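Counting the cost before the first grip

Budget requests for robotic handling equipment usually arrive with one large number on them, and the number is usually the price of the arm. Buyers who have been through a second or third purchase cycle tend to write the request the other way up. They start with what has to be picked up, work back through the fingers and the wrist, and reach the arm last.

Lewis Dow, who plans capital equipment for the contract packing and household services group Getico, has been working that way at the company's Kakisville site for three budget years. His current submission covers two-handed handling of mixed domestic goods: soft packaging, cartons, small containers and whatever else turns up on a table that needs clearing. It runs to 12 pages, and the arm does not appear until page nine.

“The arm is a catalogue item,” Dow says. “You can get three quotes in a week. The tooling and the training hours are where the estimate goes wrong, and you find out in the second half of the year when the money has been allocated elsewhere.”

Soft film packaging is the awkward category. A carton has faces and edges, and a parallel gripper with a modest stroke will hold it predictably if the closing force is set below the point where the board starts to crush. A film bag has no fixed shape. The usable grip point may be a knot, a seam or a fold, and it moves when the bag is touched. Specifying for it means looking at fingertip width, pad compliance and the minimum closing gap, none of which is a headline figure on most data sheets.
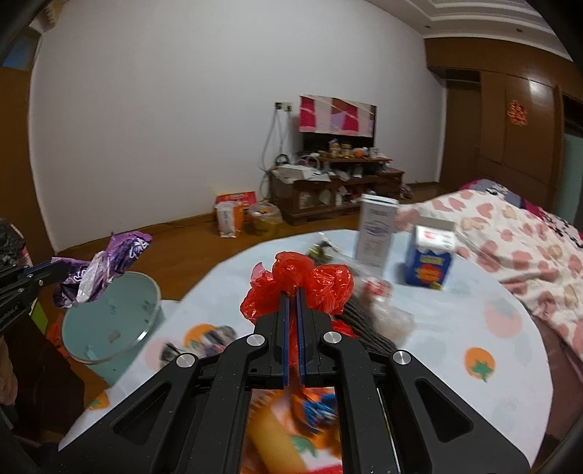

Pad material deserves its own line in the budget. Compliant pads wear, pick up grease and lose friction, and the rate depends on the goods. Getico's planning figure is a pad change every 385 operating hours, taken from the maintenance log of its first cell. Dow treats pads as a consumable and holds a stock of 100 pairs, bought in one order to get past the supplier's minimum quantity. In the first year they were charged to repairs, which pushed the repair line over its limit and triggered a review that cost more in staff time than the pads had.

Two-handed work also changes the arithmetic. One gripper can hold a container or a waste bag in position while the other places items, so the second arm does not need the same specification as the first. A unit with lower repeatability and a shorter reach may be adequate for the holding side. Against that, mixed fleets require two sets of spares, two service agreements and, in some cases, two programming environments. Getico costed both options and chose matched units. The purchase price was higher, but the spares holding was smaller and a failed gripper on either side could be swapped from one shelf.

The next item is demonstration data. Cells that learn from recorded handling need a supply of it, and the cost behaves like labour. Dow budgets by the accepted hour, meaning an hour that survives checking, and applies a rejection allowance on top. His advice is to fix the acceptance criteria before the first session is booked. Under the internal project name Cukoseck, Getico set a first tranche of up to 100 accepted hours, with a break point at which the programme could be stopped without penalty.

Variety matters more than volume at this stage. Patterned cloths, reflective film and cluttered backgrounds are ordinary conditions in a home, and a system trained on a bare bench will tend to perform poorly among them. Buyers should ask vendors where their demonstrations were recorded and on what surfaces, and should have the answer attached to the tender response.

Financing was the last section of the submission to be settled. The group's finance arm at Pringle prefers a lease for the arms and outright purchase for the grippers, on the basis that tooling is modified too often to be returned in its original condition. The lease term is 36 months – shorter than the expected service life, but matched to the length of the handling contract. Freight, electrical work and guarding are carried separately under site costs.

The submission was lodged in April. If it is approved, orders for the grippers will go out first, with the arms to follow once the fingertip trials have been signed off.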